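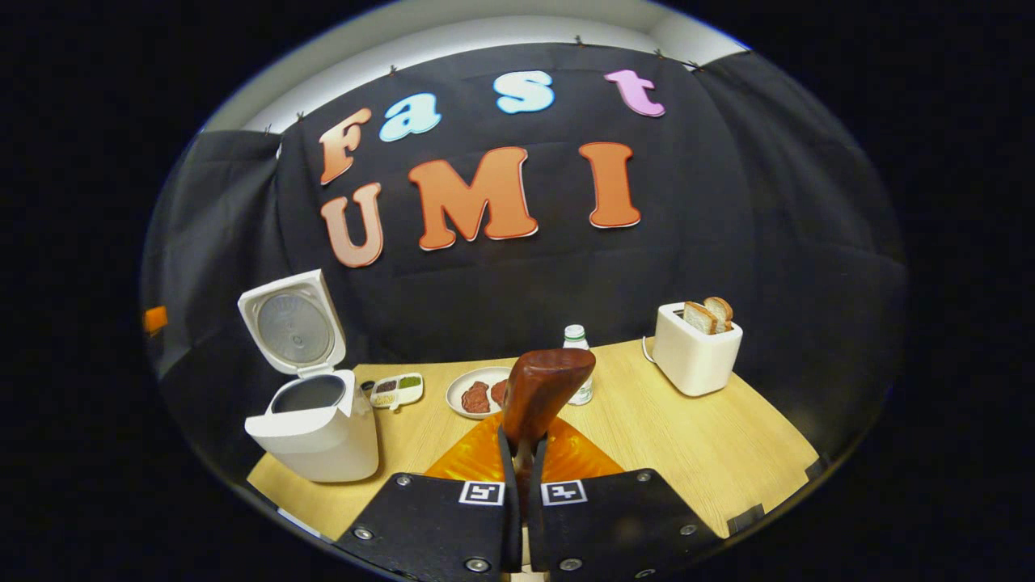 What goes in the rice, and how much of it? Cooked meat in small pieces, one piece to each person's bowl and a second if there is any left, with a pinch of each of the three seasonings on top.

I wrote that out on a card on Tuesday so I would stop asking Ilze. She had told me twice already and I kept putting the seasoning in first, so that it all ended up at the bottom of the bowl.

I got in at 9 and wiped the table down before anything went on it. The rice cooker goes on the left if I am setting up by myself, as I like it near my weaker hand and the lid opens upwards out of the way. Everything else gets put out to the right of it. Ilze likes the whole lot closer together and says I spread out like I am running a market stall. We have not settled this.

The condiment tray is a good thing to have. I used to bring the seasonings in jam jars from home and the lids were always getting swapped. With the tray I can see the brown, the green and the yellowish lots side by side in their own sections and there is nothing to unscrew. It does need filling carefully. I did it over the sink with a teaspoon and still got green in with the brown. I picked out what I could.

Rice: I used the bag from Ķēniņš again, the one Ilze brought back in May. Rinsed it until I was bored. The marks inside the pot are for the cup that came with the cooker, and that cup has been missing since we moved the cupboards, so I weighed the rice on the kitchen scale instead. 133 grams for each of us, which was too much. Next time less, or else bring a box to take the rest home in. I let it stand for 10 minutes with the lid down after it clicked off. Last week I didn't wait and it was gluey on top.

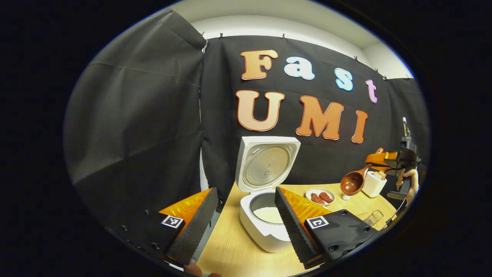
Lid up, rice in the pot, two pieces of meat in the white dish.

I prefer the wooden ladle for serving. It holds a fair amount and it doesn't scrape the pot. Ilze wants a flat paddle and has seen one in the shop at Tirnurham, but I said we should use what is in the drawer before buying more. The drawer already sticks.

We ate at half past twelve. The meat was a bit salty with the brown seasoning on as well, so I would leave that one off and keep the green. Ilze had hers with everything. She had a phone call from Fliltov halfway through and let it go cold, then ate it anyway.

Washing up took longer than the cooking. The pot soaked while I did the small dishes. I wiped the inside of the lid too - starch collects on the metal plate and it smells if it is left. The ladle I dried by hand and stood up in the jug.

Spent 1,112 on shopping so far this month, which includes the new tea towels. Need to buy: rice, washing-up liquid, something for the drawer runners. Ask Ilze if she has seen the measuring cup.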